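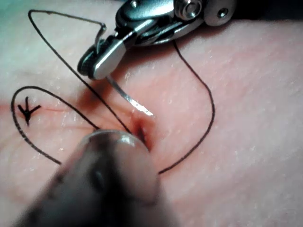 What is the Skalar wall storage range made for?
It is made for staff rooms, school offices and reception areas where floor space is short and papers, files and stationery must be kept under lock.

Skalar is a range of wall-hung cupboards and open shelf units built by Mutamar at our works in Rirkircombe. Each unit hangs on a steel rail fixed to the wall, so that a row may be set level before any cupboard is lifted into place. Units can be ordered singly or as a full run, and a run may be added to later, as the fixing points have not changed.

Sizes
Every Skalar unit is 337 mm deep, measured from the wall to the face of the door. The standard cupboard is 1,000 mm wide with two doors. A narrow cupboard, 444 mm wide, has one door and can be hung on the left or the right. The longest open shelf is 2,628 mm and is supplied in two parts, which are joined on site with the fittings provided.

Materials and finish
Carcasses are of birch plywood with a solid oak lipping on the front edges. Doors may be had in oak veneer or in a painted finish – white, stone, dark green or slate blue. Painted doors are sprayed on both faces and left to harden fully before packing. Shelves inside the cupboards are adjustable and rest on metal pins.
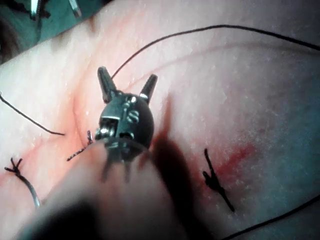

Can the locks in one room be made to share a key?
Any number of cupboards can be supplied to open with the same key, provided that this is requested when the order is placed. Two keys are sent with each order, and further keys may be bought by quoting the number stamped on the lock.

Fixing
The rail is suited to brick, block and timber stud walls. Plasterboard alone will not carry a loaded cupboard, and the rail must then be screwed through to the studs. Customers who do not wish to fit the units themselves may ask for our fitting service when requesting a quotation. Screws and wall plugs are not included with rails sold on their own.
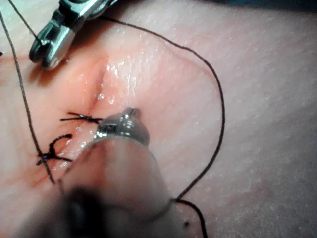
Runs that turn a corner need the Magnusson corner piece, an open unit of the same depth with a curved front shelf. It is made to order in oak veneer only and cannot be fitted with a door. A cover strip is available where a run meets an uneven wall.

Ordering
Drawings are prepared for all orders of three units or more and are sent for approval before work begins. Colours cannot be altered once a drawing has been approved. The prices in the current list apply from July 2026. Samples of veneer and paint may be borrowed from the Rirkircombe showroom – please return them within four weeks.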